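Tolerances Belong on the Box

Secondhand toys are sold by the bag, by the shelf and by weight, and almost never with the one number that would tell a buyer whether the parts still work together. I think manufacturers should print that number on the packaging and mold it into the product. The clearance between a part and the place it is meant to go is the most important dimension a fitting toy has, and it is the only one that is consistently left out.

The case is easiest to make with replacement parts. A parent loses one piece of a set and orders another from the same company. The listing gives the color, the recommended age and the outer dimensions of the carton. The piece arrives and binds in its opening, or drops in and rattles. Both results are within what the seller considers normal, and neither is grounds for a refund, as there was no stated dimension for the piece to violate.

I spent most of August going through the spare-parts catalog published by Bosimier, a distributor that handles several lines of preschool goods. It lists 1,657 items. A nominal size appears for 247 of them. A tolerance appears for 5, and all of those are wheel axles. The axles were presumably specified by somebody who had to make them turn.

The usual objection is that the material makes the figure meaningless. Foam compresses, wood swells in a humid room, and thin plastic warps in a hot car. This is true, and it is also the reason other trades state the conditions of measurement. A gasket is soft and still has a drawing. A door is wood and still has a gap specified at the jamb. Soft material calls for a wider tolerance band and a note on temperature and load.
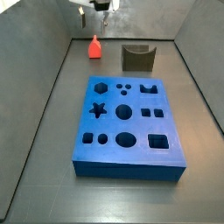
A blue foam shape-sorting board with two loose blocks.

Retno Sumampouw, who ran incoming inspection at the Drarirton plant before it closed, has argued against me on this point in writing. Her view is that a printed clearance would be read as a promise, and that the cost of keeping it would land on the cheapest products first. She puts the added gauging at one check per 1,000 pieces, and she considers even that too much for an item with a thin margin. I accept her rate. I don't accept the conclusion. A factory that can't check one piece in 1,000 already has a fit problem and is passing it to the customer without a label.

There is a second objection, which I take more seriously. Fit in a toy is partly a matter of difficulty. A tight opening asks for better alignment from a small hand than a loose one does, and designers adjust this on purpose. Publishing the gap exposes a design decision that a competitor could copy in an afternoon. But a competitor can also buy the toy and a set of calipers. The information is secret only from the people who have no measuring tools, and those are the customers.

The Naidu line of nesting cups shows that the practice is workable. Each cup has its outer diameter and a clearance class molded into the base — two characters, legible after years of dishwashing. Cups from different production years can be mixed by matching the class. Ino, which sells a similar set, uses a colored dot that changed meaning at least once between catalogs. I own both, and I have only ever managed to complete the first from used stock.

My proposal is limited. State the nominal dimension of each fitting part, the intended clearance and the temperature at which both were measured. Put it on the carton, and put a short code on the part itself — cartons are thrown out in the first week. No new test regime is needed, and the code can be added the next time the mold is due for rework.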